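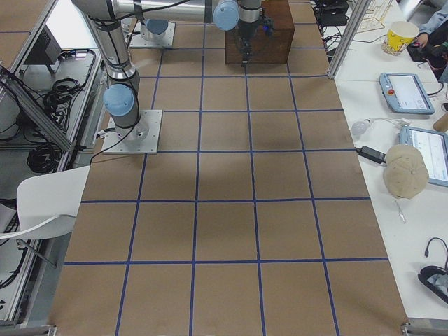
**Parallel vs. adaptive fingers for drawer tasks**

**lserrano66** wrote:
Comparing two finger sets on a dual-arm cell. Controller is the Kandent, force limit 150 N on both sides. The Satwood fingers hold a drawer edge well but slip on anything tapered. Has anyone logged long runs?

**y_arango** wrote:
We have 3,720 cycles on the Satwood set. Pads needed replacing every 200. I would stay with them and lower the closing speed.

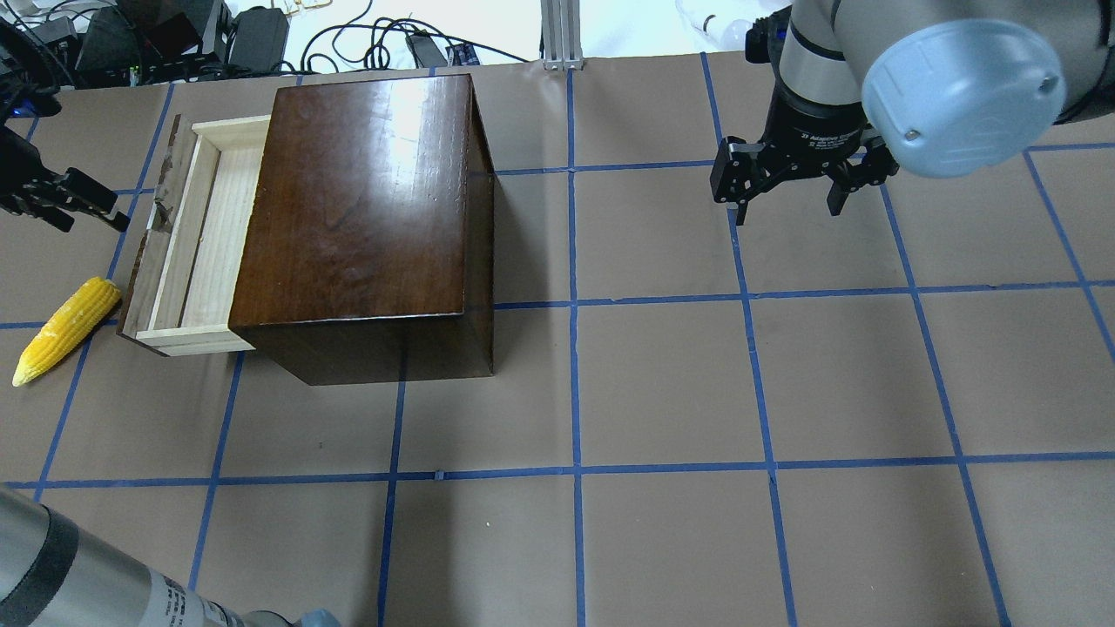 **jbrandao** wrote:
Closing speed won't fix a taper. Two flat pads touch it along a short line and it rotates out. An ear of corn lying diagonal to the grid, like the one left of the open drawer, is a good test: approach square to its axis, then repeat 30 degrees off. Log both.

**y_arango** wrote:
Disagree. With soft pads we saw no rotation at either angle. What hardness are you running?

**jbrandao** wrote:
Shore 66A. Yours?

**y_arango** wrote:
Softer, and that explains the wear. I'll look up the number.

**lserrano66** wrote:
I'll run both pads at both angles before changing the speed. Wrist camera exposure stays fixed, the glare on the cabinet lid throws off auto.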